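最近又被拉去看一份《协作机械臂仿真评测良好实践》，Midoven 牵头写的，三十几页。看完想发几条，慢慢写。

1/ 先说立场：我不反对写规范，我反对的是拿规范当宣传册。这份东西里“应当”出现得很勤快，“必须”翻半天才看到一个，还是要求注明版权。

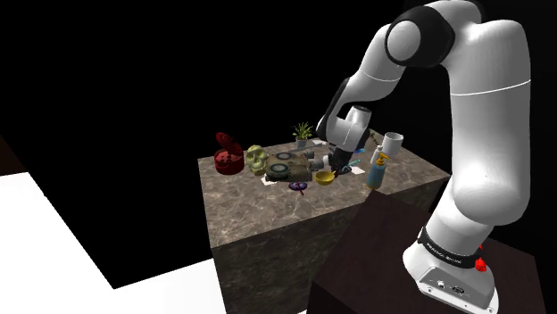

2/ 第四章讲桌面杂物场景，要求物体摆放“具有代表性的杂乱程度”。代表谁？哪家的厨房，哪条产线？没有定义。我把桌上塞满东西叫杂乱，你放两个杯子也叫杂乱，最后大家的成功率排在同一张表里比高低，这算哪门子标准。

3/ 附录给了一个数：3,859 次仿真抓取。听着很多。再往下翻，随机种子 12 个，物体初始位姿的扰动范围没写。位姿基本不动的话，跑三千多次和跑几十次差多少，做过的人心里有数。

4/ 我问过参与起草的 Toàn Lò，扰动范围为什么不写。他回我：“各家仿真器设置不一样，写死了没人能用。”我理解难处，可那至少要求各家自己报出来吧？报个范围能有多难，一行字的事。

5/ 再说安全那一节。通篇在讲仿真里的碰撞检测，然后笔锋一转，说通过评测的策略“可作为现场部署的参考依据”。这句话我建议整句删掉。仿真里夹爪蹭一下碗边，重置就完了。现场蹭一下，要看力限怎么设、急停在谁手边、旁边站没站人。

6/ 有人会说人家只写了“参考”。我在 Stuvico 干过验收，太知道“参考”两个字到了采购手里会变成什么。供应商把评测表往投标文件里一夹，甲方看到绿色对勾就签字了。后面的风险评估能省就省。

7/ 成功判据也是老毛病。“物体被抬离桌面即为成功”，抬多高？保持几秒？抬的时候把旁边的瓶子推倒算不算？密集摆放的桌面，最该记的就是碰了哪些不该碰的东西，这份文件里一个字段都没给留。

8/ Quyên Tiêu 她们组去年七月自己搞过一版内部表格，土得很，就 11 列，但是有“非目标物位移”这一栏，还有“人工剔除的回合及理由”。我觉得比这三十几页好用。可惜没排版，也没 logo，没人转。

9/ 说到剔除回合，文件里允许“排除仿真异常”。什么叫异常，由提交方自行判断。好家伙。物体穿模飞出去当然算异常，那夹爪穿进碗里、碗又恰好被带起来了呢？这种回合我敢打赌没几个人会剔。

10/ 公平一点，也有写得不错的地方。要求公开场景文件和版本号，这条我举双手赞成。要求失败录像和成功录像按同样比例抽样公开，也好，虽然前面加了“鼓励”。

11/ 评论区 @Thoa Ngô 问那到底该怎么用。我的做法：当内部回归测试的清单用，换了模型跑一遍，看有没有退步。别拿它跟别家比，更别拿它去说服客户。

12/ 如果非要我提修改意见，就 3 条：扰动范围必须申报；非目标物接触必须记录；“现场部署”四个字从评测章节里拿走。已经发给 Midoven 的公开邮箱了，收到一封自动回复，感谢我的宝贵意见。

补一条：有人私信说我对 Midoven 有成见。Đỗ 那份指南出来的时候我骂得更狠，翻我旧帖就有。哪天他们把扰动范围那行加上，我照样转发。

再补：Bảo Diệp 提醒我，第二章脚注里其实提了一句位姿采样，“依场景需要而定”。看了。嗯，等于没写。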